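Simulated gripper straddles the bowl rim nicely, then the bowl leaves. What am I doing wrong?

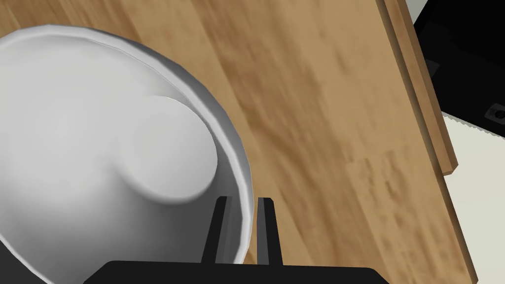
Simulation and Modeling > Student Projects

Posted by Qianru Ding

I'm in a two-semester robotics class and my half of the project is called Skutberg, for reasons that belong to my project partner. The task is to pick up a bowl by its rim and set it down somewhere else on the table. Everything is in simulation until we've earned the right to touch hardware, and at this rate that will be after I graduate.

The view is from the wrist camera, right before I send the close command. One finger is over the inside of the bowl, the other is just outside the rim. I have looked at this view so many times that I see it when I shut my eyes. To me it looks fine. I would hire this gripper.

Then the fingers close and one of three things goes wrong. Most often the bowl scoots sideways before the fingers have really shut, as if it had been elbowed. Sometimes the grip seems to take, the arm goes up a little, and the bowl tips and slides out. And every so often the bowl departs at a speed I can only call orbital. I ran a batch of 135 attempts overnight, same start pose with small random offsets, and got 8 clean lifts. My partner says 8 is a start. My partner does the slides.

What I've tried so far:

More friction on the bowl. Went from the default up to a number I'm embarrassed to type. The bowl scooted a bit less and launched a bit more.

More grip force. See "orbital."

Closing slower. This helped with the scooting, some, and made the batch take until lunch.

Changing the bowl's mass. I made it very heavy out of spite. It stayed put beautifully and would not lift at all, so technically the launching was solved.

The bowl is a mesh I got from the class asset folder. Visual mesh has 1173 faces. I haven't touched its collision settings, mostly because I'm not sure where they are. The physics step is whatever it came with. The grasp pose comes from a little function that finds a point on the rim and puts the gripper center there, fingers pointing down.

Demo is Wednesday. I would take a partial fix. I would take a fix that only works when the instructor is looking.

Guangming Shen

You buried the interesting line near the bottom: "I haven't touched its collision settings."

What you see and what the physics engine sees are separate shapes. A lot of importers take your mesh and wrap it in a convex hull for collision, as if you'd stretched plastic wrap over the whole thing. For a cube, fine. For a bowl, you've just filled it with concrete and leveled off the top. The picture still shows a nice hollow bowl. The engine has a puck.

Now think about your inside finger. It goes down into what it believes is open air and the engine believes is solid. The engine notices the overlap and pushes the two apart as hard as it thinks it needs to, and that's your orbital launch. If the finger only grazes it, you get the scoot. Friction doesn't come into it, so turning friction up just gives the argument more grip.

Turn on collision shape drawing in the viewer first, before changing anything. It's usually a checkbox under some debug or visualization menu. If you see a lid across the top of your bowl, you've found it.

Then you have two decent choices. You can run a convex decomposition, which chops the bowl into a bunch of convex chunks that leave the inside hollow. Or you can build the collision shape yourself: a ring of thin boxes for the wall, a flat cylinder for the floor, done. I did the second one for a class of mine and it took an evening, and I complained the entire time, but the bowl has behaved ever since. I've had decomposition give me 443 pieces for a salad bowl when I left the settings alone, and then everything crawled. Put a cap on the number of pieces. A few dozen is plenty for something you're only going to pinch by the edge.

Once that's sorted, put mass and friction back to something a bowl would recognize. Otherwise you'll fix the real problem and still be debugging your spite.

A couple of smaller things to check afterward, in this order:

Your physics step. Thin wall between two hard fingers is a tough case. If it jitters after the collision fix, halve the step and see if it calms down.

Your approach angle. Bowl walls slope. If your fingers come straight down and close flat, they touch the wall at a line or a corner instead of along their faces, and the bowl rotates in the grip. That would be your tip-and-slide. Tilt the wrist so the finger faces match the wall where you're grabbing it. Ten or fifteen degrees can make a big difference, depends on the bowl.

Where the center is. Your function puts the gripper center on a rim point, but is that the outer edge of the rim, or the middle of its thickness? If it's the outer edge, one finger always arrives first and shoves. Move the target inward by half the rim thickness.

Vokau

had the same thing last year. i just set gravity to a third and it worked great. got full marks for the video

Guangming Shen

Please don't do that. I mean, I can't stop you. But when you go to hardware someone is going to ask for the gravity setting and it's going to be a long afternoon.

Clirnel

Guangming is right about the hull, so I'll only add what's left over.

Watch one failed attempt in slow motion before you run another batch of a hundred and something. Our club spent most of February tuning against success rates and never looking at a single run. When we finally stepped through one, the arm was still moving when the close command went out. The controller said it had arrived, by which it meant it was close and felt good about itself. We added a short wait until the joint speeds dropped off and picked up a pile of successes for free. Your "scoots sideways before the fingers have really shut" sounds a lot like ours. A still view from right before the close won't tell you whether the hand was moving.

Second, lift slowly for the first inch. The grip needs a moment to load up. If you yank, the far side of the bowl hangs down and levers itself out of the fingers. A rim grasp is always going to sag some, with all the weight off to one side. You're holding a plate by the edge with two fingertips, and people are bad at that too.

Third, please log the failures by type. You already describe three kinds, so count them separately. Otherwise you'll fix the launches, the slips will go up to fill the space, and your total will look like nothing happened. That one cost us a teammate's good mood for a week.

For the demo, I'd fix the collision shape and the settling wait and leave everything else alone. Changing the grasp function two nights before is how you end up presenting a bowl that's sitting very still.

Qianru Ding

Update. Turned on the collision drawing. There was a lid. A perfect, flat, solid lid, and my finger standing in it up to the knuckle. I have been trying to pinch a hockey puck for nine days.

Did the ring-of-boxes version, since the decomposition tool wanted a library that wanted a different library. Made the wall sections a bit too thick the first time and the fingers wouldn't fit around them, so that was another hour. Put mass and friction back to normal. Added the settling wait, moved the target to the middle of the rim.

Second batch: 135 attempts, 127 clean lifts. Of the other eight, seven are tip-and-slide and one I can't explain and have decided not to look at until Thursday. No launches. I sort of miss them.

Tried the wrist tilt at ten degrees on a handful of runs and it looks promising, but I'm following Clirnel's advice and keeping my hands off it until after the demo. My partner has already put the new number on a slide, in a very large font.

Vokau, gravity is at full strength, thank you.

Dai

Does the ring of boxes work for mugs? Asking because mine has a handle and the handle is also concrete.

Guangming Shen

Yes, same idea. Boxes for the wall, three or four little capsules bent around for the handle. Start a new thread if it fights you, and post the collision view this time, since the pretty one will lie to you.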